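Why our planner kept losing the plate

It has been quiet on here since last June, I know, and a couple of you have written to ask whether I'd given up on the tabletop stacking thing. I haven't! I've been up to my elbows in the perception code, which is where all my evenings go now, and there is finally enough to tell that it deserves a proper post. Get some coffee, because I never manage to keep these short.

For anybody new: Urnero is the planning layer I've been writing with Rosaura Palomino. It takes whatever the perception side believes is on the table and turns it into a list of grasps and moves for two arms. The perception side is called Plindby (Rosaura named it, and she won't tell me what it means). The two talk to each other through a scene file that gets rewritten at every planning step, and most of my troubles this winter have lived in that file.

The one that ate three weeks was the cup and the plate. When a paper cup is turned over on a steel plate, Plindby has to decide whether it is looking at one thing or two. Our old rule merged any two segments whose outlines overlapped by more than 60 percent, which was fine for boxes and bottles and just terrible for this. The cup sits well inside the outline of the plate, so the two got glued together, and Urnero would happily plan a grasp for an object with a wide shiny skirt and a white tower on top. The width check then rejected every single grasp and the planner sat there thinking.
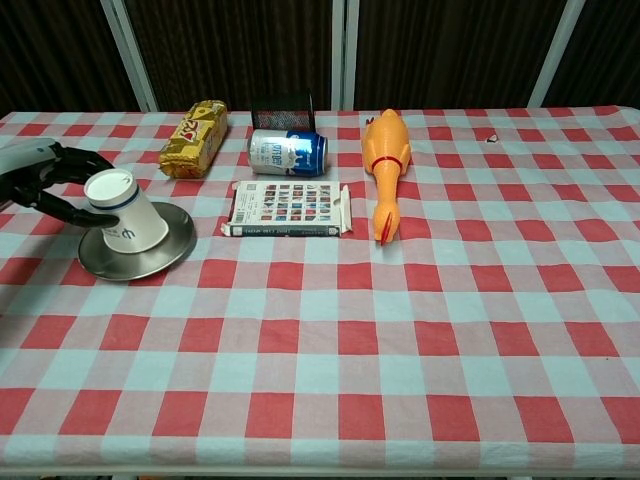
Fingers around the cup, plate underneath. Two objects, please!

What we do now is keep a parent link. The cup is its own object, the plate is its own object, and the scene file says that one is resting on the other. If Urnero wants the plate, it has to ask first whether anything is sitting on it. It sounds so simple when I write it down, but the link has to survive the hand covering up half of what the camera sees – and that was the hard part. Sofia Raptis suggested we freeze a link whenever a hand is near it and only let it change after 16 steady readings. I grumbled about that for a day or so and then put it in, and she was right.

The second job was grasping a plate by its rim. The grasp sampler loves the middle of things, and the middle of a shallow dish is no use to a hand with fingers. I gave it a new rule that looks for a raised edge and samples 200 poses along that edge only, and then throws out the ones where the forearm would sweep over something else on the table. The rubber chicken is wonderful for testing this, being long and bright and an awkward shape for a bounding box.

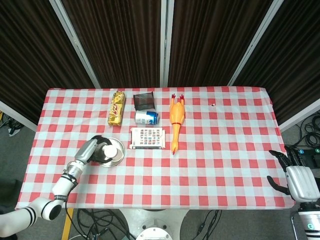
Left hand on the rim of the dish, with the chicken, the can and the rest of the test set on the cloth.

The checkered cloth is my own doing. Plain gray made the segmentation look far better than it was, and I wanted edges everywhere. Rosaura calls it the picnic. Creases in the cloth still turn up as thin little objects from time to time, so there is a minimum height filter now, and I'm not in love with it, as it would also throw away a playing card lying flat.

Next up is letting both arms plan at once without each treating the other as a wall. Ukness, our collision checker, is slow with two moving arms, and Rosaura has a branch that caches the swept volumes. I'll write that up when I understand it better than I do tonight.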